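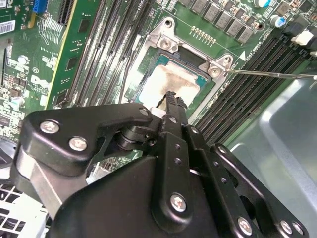

홈 글목록 서버 만지기 공구함 방명록 검색
검색어를 입력하세요 찾기

중고 서버 보드, 말라붙은 써멀 닦고 다시 바르기

작년에 들인 중고 서버가 겨울 내내 조용하다가 2월 들어서 팬이 비행기 소리를 내기 시작했어요. 처음엔 팬이 죽은 줄 알고 새 팬부터 주문할 뻔했는데요, 온도를 찍어 보니 아무 일도 안 시키는데 CPU가 혼자 뜨끈뜨끈하더라고요. 방열판을 들어냈더니 역시나! 써멀이 허옇게 떠서 군데군데 덩어리로 말라 있었습니다. 초록 기판 서버 보드에 은색 금속 고정틀이 CPU를 둘러싸고 있는 형태면 순서는 대충 비슷할 거예요. 나사 푸는 순서는 보드마다 다르니까 설명서는 꼭 옆에 펴 두시고요.

준비물부터 적어 볼게요.

- 십자드라이버 (날이 가늘고 긴 것)
- 이소프로필 알코올, 되도록 순도 높은 걸로
- 보풀 안 나는 천이나 커피 필터
- 면봉 조금
- 새 써멀 (저는 Nurnell에서 나온 작은 주사기형을 씁니다)
- 나사 담을 접시

드라이버는 손잡이 굵은 것보다 날이 가늘고 긴 게 훨씬 편해요. 고정틀 모서리 나사는 바로 옆이 메모리 슬롯이라 짧고 뭉툭한 걸 들이대면 손이 슬롯에 자꾸 걸리거든요. 저는 Jallow 드라이버를 몇 년째 쓰는데 날 끝이 좀 닳아서 슬슬 바꿀까 고민 중입니다.

1. 전원 빼기
서버를 끄고 전원 케이블을 뽑습니다. 전원이 2개 달린 모델이면 둘 다요! 저는 하나만 뽑고 뚜껑을 열었다가 보드에 불이 들어와 있는 걸 보고 식겁한 적이 있어요. 그다음 케이스 금속 부분을 한번 만져서 정전기를 빼 주세요. 손목 띠가 있으면 더 좋고요.

2. 방열판 들어내기
나사는 대각선으로 번갈아 조금씩 풉니다. 다 풀렸는데도 안 떨어지면 힘으로 당기지 마시고 좌우로 살살 비틀어 보세요. 오래된 써멀은 거의 풀이에요. 그래도 꿈쩍 안 하면 나사를 다시 조이고 서버를 13분쯤, 아니 그냥 저는 타이머로 딱 13분 맞춰 두고 켜 놓습니다(라면 두 번 끓일 시간이라 외우기 쉬워서요). 그러고는 끄고, 전원 다시 뽑고, 처음부터요. 데워지면 훨씬 순하게 떨어집니다. 방열판이 뜨거울 수 있으니 손 조심하시고요.

3. 마른 써멀 닦기
마른 천으로 큰 덩어리부터 걷어냅니다. 그다음 천에 알코올을 적셔서 CPU 덮개 가운데 쪽으로 모으듯이 닦아요. 바깥으로 밀면 찌꺼기가 소켓 틈으로 들어가서 일이 커집니다. 알코올을 보드 위에 바로 붓는 것도 하지 마세요. 덮개 가장자리와 고정틀 사이는 면봉으로 살살 훑고, 방열판 바닥도 똑같이 닦아 줍니다. 저는 천을 3번 갈았더니 그제야 묻어나는 게 없었어요.

4. 고정틀은 웬만하면 그대로
덮개만 닦을 거면 CPU를 꺼낼 필요가 없습니다. 꼭 꺼내야 한다면 나사를 풀 때 드라이버가 미끄러지지 않게 수직으로 꾹 눌러서 돌리시고, 빼기 전에 방향 표시를 사진으로 찍어 두세요. 소켓 안쪽 접점은 손가락도 면봉도 금지예요, 진짜로요!

5. 새로 바르기
서버용 CPU는 덮개가 넓은 편이라 쌀알만큼 짜면 모자라더라고요. 저는 X자로 얇게 긋고 사이사이에 점을 조금 찍습니다. 방열판은 수평으로 한 번에 내려놓고, 나사는 풀 때처럼 대각선으로 번갈아 조여요. 한쪽부터 끝까지 조이면 써멀이 반대쪽으로 쏠립니다. 내려놨다가 삐뚤어서 다시 들었다면 아까워도 닦고 새로 바르는 게 나아요.

6. 켜 보기
접시에 남은 나사가 없는지 보고, 팬 커넥터가 꽂혔는지도 꼭 보세요(저는 한 번 까먹었습니다...). 켜고 나서 쉬는 상태 온도랑 일 시켰을 때 온도를 적어 두면 다음에 비교하기 좋아요. 저희 집 서버는 다시 조용해져서 밤에 방문을 열어 놓고 잘 수 있게 됐습니다.

써멀 종류는 다음 글에서 더 써 볼게요. Oosthuizen 패드도 하나 사 놨는데 아직 뜯지도 않았네요.

이 사이트는 쿠키를 사용합니다. 계속 이용하시면 쿠키 사용에 동의하는 것으로 간주됩니다. 동의 설정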